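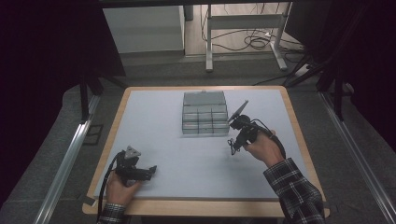 Ticket: Sync stuck on "preparing", stock list shows duplicates
Product: Tilent desktop, with the Skosell shop add-on
Status: Solved

Opened by Dariusz Piątek

Hiya, hoping someone can help before I lose the will. I run a small online shop selling beads, clasps and bits of findings, and I keep the stock list in Tilent, which then pushes everything over to my Skosell shopfront. It's worked nicely for ages (lovely program, by the way, I tell everyone about it). Then on Sunday I did my usual big count, typed it all in, pressed Sync and went to make a cup of tea. Came back and it still said "preparing". I left it through dinner. Still "preparing".

So I closed it and opened it again, and now my list says 2,055 items, a good chunk of which are the same thing listed twice. Same name, same code, but one copy has the new count and the other has the old one. The shopfront is still showing the old numbers, so people can order things I haven't got - already had to write one grovelling email about some silver jump rings.

What I've tried so far:
Restarting the program, then the whole computer.
Logging out of Skosell and back in.
Turning the add-on off and on again.
Swearing.

I haven't deleted any of the doubles by hand because I'm scared of removing the wrong ones and having that go through to the shop. I do have a backup from April but that's well before I put the spring stock in, so I'd really rather not go back to it.

Reply from Eetu Lehtinen, Tilent support

Hi Dariusz, sorry about the jump rings. Please don't delete anything yet, you did the right thing there. Could you go to Help, then Save log, and attach the file? Also, did you import any of the count from a spreadsheet, or was it all typed straight in?

Reply from Dariusz Piątek

Log attached. Ah, now you mention it, I did type most of it in, but the glass beads came from a spreadsheet I'd filled in on the laptop upstairs. I didn't think of that as importing, I just dragged it onto the window and it seemed happy enough! The laptop's got Tilent on it as well, if that matters. I hardly ever open it there.

Reply from Eetu Lehtinen, Tilent support

It does matter, thank you. The log shows 2 copies of the program trying to sync the same list, and each is waiting for the other to let go. The laptop's copy is quite old too. Could you try this:

Close Tilent on both computers. On the laptop, check down by the clock as well, it likes to sit there after you've closed the window.
On the main computer, open Tilent and go to Settings, Sync, Pause.
Go to Tools, Find duplicates, and choose "Keep newest". It shows you a list before it changes anything, so have a good look through.
When you're happy, press Apply, then un-pause.

Leave the laptop closed until that's finished, then update it before you open the list there.

Reply from Dariusz Piątek

Right, done most of that. The laptop was indeed still lurking by the clock, cheeky thing. Find duplicates came up with a huge list and nearly all of it looked right, but there were 4 toggle clasps where "newest" was the wrong one. I'd corrected those on the laptop and then forgotten. I unticked them and sorted them out myself, hope that's allowed.

Pressed Apply, un-paused, and it went to "preparing" again, at which point my heart sank a bit, but 10 minutes later it said "Synced" and the shop had the proper numbers. Hooray! I've checked the seed beads and the earring hooks and they match what I counted.

One more thing while I've got you. Is there a way to stop the laptop syncing altogether? I only want it for looking things up.

Reply from Eetu Lehtinen, Tilent support

Unticking them was fine. For the laptop, update it first, then go to Settings, Sync and choose "View only on this computer". Dragging a spreadsheet in won't work there after that, so you'd do it on the main one instead. I'll leave the ticket open until you've tried it.

Reply from Dariusz Piątek

Updated, set to view only, and it's behaving. Thanks ever so much, Eetu. You can close this one.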